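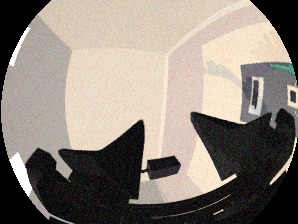
Raelene Baxter asked, before anyone had sat down, if we could please stop polishing the sim and get the real hand to close on something by the end of May. Her point being that the sim gripper has been on the big monitor for weeks and the actual one is still in a shoebox under bench three. Noted. Some agreement, some grumbling. Nouhaila said the sim is how we find out where the fingers block the camera, cheaper than printing it all again. Raelene said fine, but a date please.

Prever arm build - shop meeting, Dunstan workshop, back room
Started 7:15 pm

Present: Shona Pryor (chair), Nouhaila Alaoui, Raelene Baxter, Ruby-Lee Ormsby, Anwara Gazi (minutes, typing fast, sorry)

Last minutes: OK'd. One fix, it was Shona who took the calipers home, not Ruby-Lee. They are back.

1. Sim render, wrist view

Nouhaila had the new render up. Wide lens, so everything bows and the corners go black. Talked mostly about how much of the bottom the gripper takes up. Fingers plus the base run right across. Shona thinks too much. Nouhaila thinks about right if you want to see the tips close, which we do.

Gap between the fingers is wide in this one, you can see through to the wall and the little black block in the middle. Ruby-Lee asked if the block is meant to be there in the final model or left over from the old mount. Nouhaila to check the file. If it's left over it goes.

Grain: still speckly all over and edges are jagged. Nouhaila can turn up the samples but then it takes all night on the shop PC and the laser people want the PC. Agreed leave it grainy for layout work, one clean render only when we publish the files.

White shapes down the left side: too bright. Ruby-Lee says if they're windows they should have something outside them, and if they're a missing texture then fix it. Nouhaila not sure which. Will look.

Fingers all black, hard to tell one face from another. Shona wants the tips in a different color in the model AND on the real thing so we can see when they touch. Orange filament suggested, there's most of a roll of it. Agreed orange tips. Raelene: "as long as somebody prints them."

Room model stays as is. Plain walls fine. Raelene asked could it at least have a bench and a vise in it so it looks like us. No time. Parked.

2. Real gripper, where we are

Left finger printed and cleaned up. Right finger printed but the pivot hole came out tight, Ruby-Lee reamed it by hand and it now wobbles. Reprint. She'll do it with the hole a touch over and not touch it after.

Base plate: printed in May test settings, which were wrong, so it's brittle. Also reprint. Shona asked who set the profile. Moving on.

Linkage moves freely on the bench without the servo. With the servo it buzzes at full open. Could be the horn is one tooth off. Ruby-Lee and Raelene to look at it together after the meeting (they did, see bottom).

Long talk about rubber on the finger faces. Bike tube vs. the grippy drawer liner. Tube is free, smells. Liner peels. Decided tube, glued, and try liner on the second set. Shona has a tube.

3. Controller board

Fenov board is flashed to build 1812 and finally keeps its settings after a power cut. Build before that didn't, which explains the arm going to a silly position every time someone tripped the bench outlet. Do NOT update past 1812 until Anwara (me) has tried it on the spare. Tape label going on the board saying so.

E-stop: the button works but it's at the wrong end of the bench. You have to lean over the arm to hit it, which is the one thing you shouldn't do. Raelene moving it to the front rail, longer cable. Until then nobody runs the arm alone, this was agreed already but saying it again as it's been happening.

Shona wants current limit set lower while we test fingers. Agreed. Nouhaila says it will make the shoulder sag with the arm stretched out. Then we don't stretch it out.

4. Parts and money

Trostura order is late. They've split it, bearings came, the servos and the M3 inserts didn't. Ruby-Lee called, was told next shipment. Not told when. If nothing by next meeting we cancel the servos and buy elsewhere.

Kitty covers it, but only just. Ruby-Lee read out the balance and asked that it not go in the minutes as they get pinned up by the door. Shona would like receipts in the jar and not in people's coats.

Camera: the one on the wrist mount now is the loaner from Nouhaila's desk. Lens is narrower than what the sim uses so the two views dont match. Either change the sim or buy a wide one. Raelene for changing the sim (free). Nouhaila for buying (the fingertips are out of view with the narrow one, she tried it at home). Vote was close, buying won. Cap agreed, nothing fancy, has to have a screw mount this time.

5. Bench space

The arm bench is getting used as a general dumping spot. More than 15 clamps on it last night plus a bike wheel. Clamp rack is on the wall directly behind. Shona to put up a sign, Raelene says signs don't work, Shona putting one up anyway.

Also could whoever has the 4 mm ball-end hex key bring it back. It's the only one that reaches the wrist bolts.

6. Date for the real hand

Back to Raelene's thing from the start. She wants it closing on a foam block, on the bench, not on the arm. Just closing and holding. Agreed as the target for next meeting. On the arm comes after that. Nouhaila asked that we use the same size block in the sim so the two can be compared, Ruby-Lee will cut a foam one and measure it.

Actions
Nouhaila - check the black block in the model file, sort the white shapes, orange tips in the model, pick a camera
Ruby-Lee - reprint right finger and base plate, chase Trostura, cut foam
Raelene - move e-stop, help with servo horn
Shona - inner tube, sign, lower current limit
Anwara - label the Fenov board, test newer build on the spare, type these up

AOB
Heater in the back room trips the same breaker as the printer. Don't run both. Ruby-Lee lost a six hour print that way.
Open evening: do we show the arm? If the hand works yes, if not we show the sim on the monitor and keep the arm powered off. Decide next time.

Closed 8:40.

Added after: servo horn was one tooth off like we thought. Moved it, buzz is gone at full open, tiny bit of buzz at full closed now. Raelene is going to shim the stop and see.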